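Can a robot fold my laundry yet? Sort of

September 27, 2025

I spent a morning at Lokside watching a two-armed machine take on the chore I hate most - folding clothes.
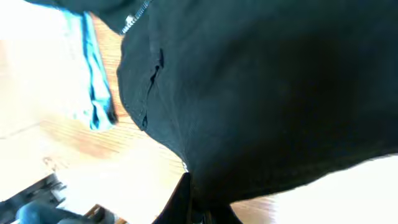 Laundry is still a rotten job for a machine, and the folks at Lokside will tell you so themselves. A box keeps its shape and a shirt doesn't! Dark stuff is the worst, they say, and up close I get it: black-green cloth, a zipper with its little silver teeth, a turquoise thing lying right next to it. I'd have trouble finding the edges too.

The team wants 300 garments handled by the end of October, with 2 arms and 6 people taking turns on the project.
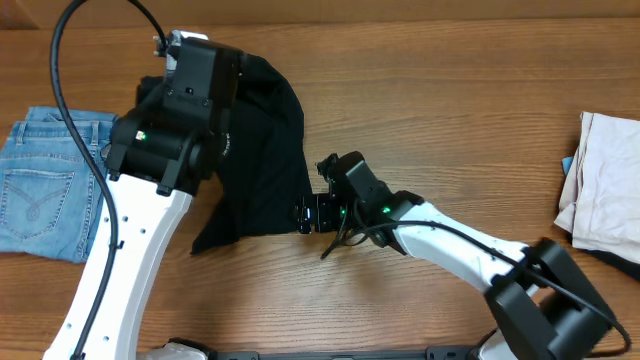 Trinidad Agbayani thinks shops will get there before homes do, as a store folds the same sweater all day and a family never does. Fair point, though I'd still like one for my house (I have kids, and the pile never ends).

Neltance is planning its own stockroom trial next month, and I've already asked to come along.
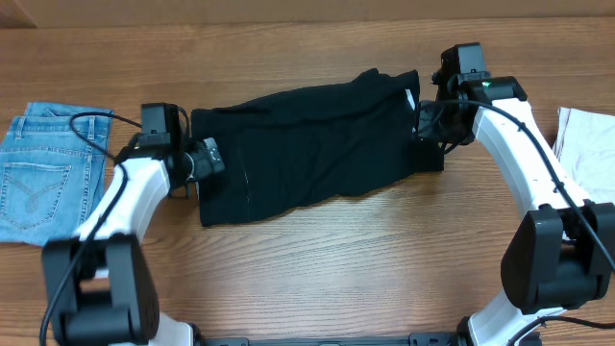
Two grippers, one black garment, and jeans folded at the side.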